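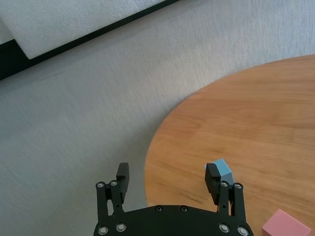
届け出制にしたって、届けないでやる家が増えるだけでしょう、とエンゲルベルト・マイヤーホーファーさんからさっそくメールが来ました。前号で、スタシャム大学の「学外パーティー届け出制」の話をほんの三行だけ書いたんですが、そこに食いついてくださったんですね。ほかにも何通かいただいていて、うちの子の借りている家も対象になりますか、という保護者の方からのご質問がいちばん多かったです。というわけで今月は、ちょっと長めに書きます（長めと言いつつ、いつも長いんですけど）。

まず、何が変わるのか。これまで大学が口を出していたのは、基本的に学内の施設と、大学に登録している友愛会・女子友愛会の建物だけでした。ジェンデール地区に学生が何人かで借りている普通の一軒家は、騒いでも市の条例の話で、大学のほうは警察から連絡が来て初めて知る、という形だったんです。それがこの秋学期からは、登録団体の名前で人を集める催しなら、場所が誰の家でも事前に届けを出すことになりました。団体の公式行事と言わなくても、団体のメーリングリストやグループチャットで呼びかけたら「団体の名前で集めた」とみなす、と書いてあります。ここ、けっこう大きいですよ！

届けに書くのは、日時、住所、予想人数、お酒を出すかどうか、それから当日飲まない見守り役の名前です。見守り役は最低2人。去年の案では会長か副会長が兼ねてもよかったのが、最終版では兼任不可になりました。会長さんが飲まないパーティーって実際どれだけあるの、という声が学生自治会の会合で出て、笑いも起きたそうですが、結局そこがいちばん真剣に議論されたところだったみたいです。

音については、敷地の境目で夜十時以降65デシベルまで。これは市の基準をそのまま持ってきた数字だそうです。私、数字を言われてもさっぱりわからなかったので、携帯の無料アプリで自宅の台所を測ってみました。換気扇と食洗機を一緒に回して、ラジオをつけたらもう危ない。うちは夜十時過ぎにパーティーをしていることになるかもしれません。

で、お金の話。届けを出さなかった団体は、一回目は書面の注意、二回目から75ドルの事務手数料がかかります。罰金とは呼ばないんですって。マイヤーホーファーさんはここにもご不満で、会費で割ったら一人ピザ一切れ分にもならない、と書いておられました。うーん、たしかに。ただ、三回目になると次の学期の新入会員の勧誘ができなくなるので、団体にとって本当に痛いのはそっちだと思います。勧誘できない学期が一つあるだけで、翌年の家賃の分担がまるで変わってきますから。

私自身はどう思っているかというと、賛成半分、心配半分です。賛成なのは、助けを呼びやすくする一文が入ったから。具合の悪い人が出て救急を呼んだ場合、呼んだ本人も、呼ばれた本人も、飲酒について大学の処分の対象にしない、とはっきり書かれました。前からあったんですよ、似たような決まりは。でも「考慮する」という書き方で、どう考慮するのか誰に聞いても答えが違ったんです。十二月の説明会で私も手を挙げて聞いて、三人の職員さんから三通りの答えをもらいました。あれよりはずっといい。

心配なのは、届けを受け取る側の人手です。学生生活課の窓口は、夏の間に一人異動になって、後任がまだ決まっていません。新学期の最初の週末なんて届けが山になるに決まっているのに、四十八時間前までに出してくださいと言われて、返事がいつ来るのかはどこにも書いてないんです。返事がなければ承認とみなすのか、だめなのか。課に電話したら「確認して折り返します」とのことで、まだ折り返しを待っています。来たら次号に載せますね。

そうそう、春に自治会がやったアンケートの結果も出ました。回答は1,286件。思ったよりずっと多いです。届け出制そのものへの賛否は割れていて、どちらとも言いにくい感じなんですが、自由記述がおもしろくて、つい全部読んでしまいました。目立ったのは帰り道のことです。深夜の巡回バスがマルティ通りの手前で折り返してしまうので、ジェンデールの奥から帰る人は、暗い坂をしばらく歩かないと停留所に着けない。届け出より先にバスを延ばして、と書いた人が何人もいました。これ、私も学生の頃から言ってるんですよね……あの坂、街灯の間隔が本当に広いんです。

対象になるかどうか迷っているご家庭へ。お子さんが登録団体に入っていなくて、ただ友だちを家に呼ぶだけなら、今回の届け出は要りません。ルームメイトの一人が団体の役員で、その人が団体の仲間を呼ぶ、という場合は要ります。賃貸契約のほうに人数の上限が書いてあることもあるので、そちらも一度読んでおいてください。管理会社のズセニコさんの物件だと、契約書のうしろのほうの別紙に入っています。私は去年それを見落として、甥に偉そうに「書いてないよ」と言ってしまいました。

大学の説明会は、新入生の入寮に合わせて2024年8月18日（日曜日）の午後二時から、学生会館の二階であります。保護者も入れます。質問は紙に書いて出す形だそうなので、書くものをお忘れなく。私もうしろのほうに座っていますから、見かけたら声をかけてください。マイヤーホーファーさんも、よかったらぜひ。メールの続き、直接聞かせてほしいです。

ご意見はいつものとおり、このメールにそのまま返信していただければ届きます。お名前を出してほしくない方は、一言そう書き添えてください。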